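Ordem dos ingredientes no hambúrguer: alface embaixo ou em cima?

svato_charvat
Quarta à noite monto hambúrguer para a família e sempre dá a mesma discussão. Eu ponho alface direto no pão de baixo, depois tomate, depois carne. Meu cunhado diz que a carne tem que encostar no pão. Como vocês fazem? E o repolho roxo, entra onde?

eduard.urban
Carne no pão, sempre. O caldo da carne no miolo é metade do sabor. Alface embaixo só serve para fazer tudo escorregar na segunda mordida.

marta_forno
Discordo. Trabalhei dois anos na lanchonete Cillel e lá a alface ia embaixo. O pão de baixo é o que desmancha primeiro, e a folha segura o caldo por uns minutos. Para entrega faz muita diferença.

eduard.urban
Para entrega, pode ser. Em casa eu como na hora. Se o pão desmancha, o pão é ruim ou não foi tostado.

svato_charvat
Eu tosto. Uso o pão da padaria Matoušek, bem macio, e mesmo tostado ele cede com tomate em cima.

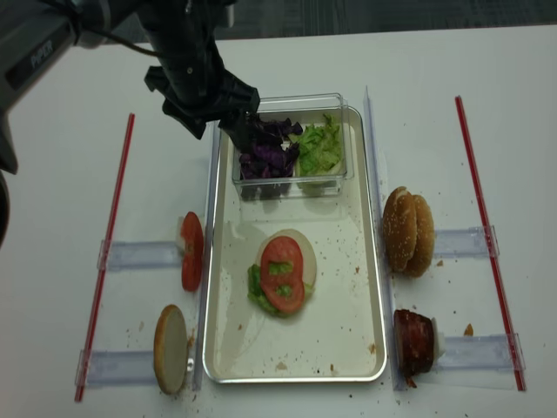

O tomate é o que mais molha, na minha opinião, mais do que a carne. Eu salgo as fatias antes e seco com papel, 5 minutos bastam. Na foto a montagem está nessa ordem: pão, alface, duas fatias de tomate meio sobrepostas, e o repolho picado no mesmo pote da alface. Falta a carne e a tampa com gergelim. Minha dúvida é se o repolho vai sobre o tomate ou só depois da carne.

marta_forno
Depois da carne. Repolho em cima do tomate faz a carne ficar torta. E eu separaria os potes — o roxo mancha a alface se ficar guardado junto até o dia seguinte.

tonho38
Aqui nunca manchou. Guardo os dois no mesmo pote, cada um do seu lado, com o repolho bem escorrido. Se temperar com vinagre antes, aí sim solta cor.

eduard.urban
Repolho cru em hambúrguer não me convence. Fica duro. Se for usar, corte bem fino e deixe um tempo no sal.

svato_charvat
Crocante é o que eu quero, por isso deixo cru. E alface rasgada ou folha inteira? Rasgada cai pelos lados.

marta_forno
Folha inteira, dobrada no tamanho do pão. Rasgada só se tiver maionese embaixo para colar. Na Cillel ia uma colher de maionese no pão e a alface por cima.

tonho38
Rasgada com maionese funciona. O que sujava minha bancada era montar direto na tábua. Passei a montar numa bandeja de metal com borda e depois é só lavar.

eduard.urban
Nisso concordamos. Continuo com a carne embaixo.

svato_charvat
Vou tentar repolho depois da carne e maionese no pão. Quarta que vem conto como ficou.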